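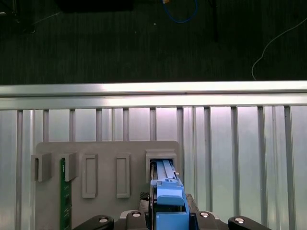

Kavby slot board, long-term review
Posted 10/02/2020

I've had the Kavby slot board up on the wall since September and I'm still finding excuses to walk over and use it. If you haven't come across one, it's a flat grey board carrying a set of slot fixtures, and you get long blue plastic parts that slide into them. I bought mine as a practice piece for getting a fiddly part into a tight housing without forcing it, which is a skill I badly needed after wrecking two latches on a much dearer bit of gear. It has been brilliant for that.

The blue parts are what sold me. They're a cheerful light blue, they show up beautifully against the grey, and the moulding is far better than I expected at this price. All those little ridges and notches along the rails have a purpose when you're learning, as you feel every one of them if you come in crooked. Line it up properly and it goes home in one smooth push (very satisfying!). Tilt it a hair and it stops, and you have to back off and start again. I was hopeless at first. I'd get the tip in, get excited, lean on it and jam the thing. After 20 goes or so in an evening my hands worked out that they should slow down just before the tip meets the opening, and I've carried that habit over to everything else on the bench.

I love the rounded tab as well. It gives you a proper place to push, the softened corners don't dig into your thumb, and you can find it by feel while your eyes stay on the slot. My old Valderrama set had square-edged tabs and I'd be sore after half an hour.

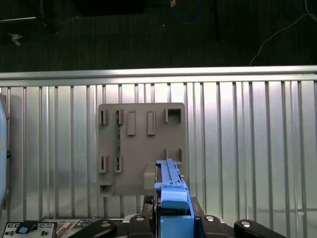
Mounting is the other thing people ask me about. I went for a ribbed metal wall panel, and I'd recommend something equally stiff. For the first week I had the board on a sheet of thin ply and it bounced every time I pushed, so I could never tell whether I was feeling the slot or the wall. On metal it's rock solid. The board's matte finish is a nice touch too, with no glare from the overhead lights, and the rounded corners mean I've stopped catching my sleeve when I reach past.

Now for the grumbles. The instructions are a single folded sheet and they assume you already know what all the clips and raised bars are for. I didn't. I emailed Brallasico, the shop I ordered from, and they sent back a clear answer with a sketch, but it ought to be in the box. Spare blue parts are only sold in packs of three, too, and I only wanted the one. And I'd be careful around the thin green strip on the face of the board. I've knocked it twice with a screwdriver, no harm done so far, but a cover over it would be a cheap and welcome addition.

I did look at the Kivent version before buying. It's lighter and comes in more colours, if that matters to you, and a mate's kids get on well with theirs. The slots felt looser to me, though, and for practising a careful fit I want the board to be fussy.

Wipe it down with a dry cloth, don't be tempted to oil the rails (I tried, it just collects fluff), and keep the parts together in a tub or you'll be crawling over the carpet hunting for them. I'm ordering a second board once the tax refund lands, so I can set the two side by side and practise with my left hand as well.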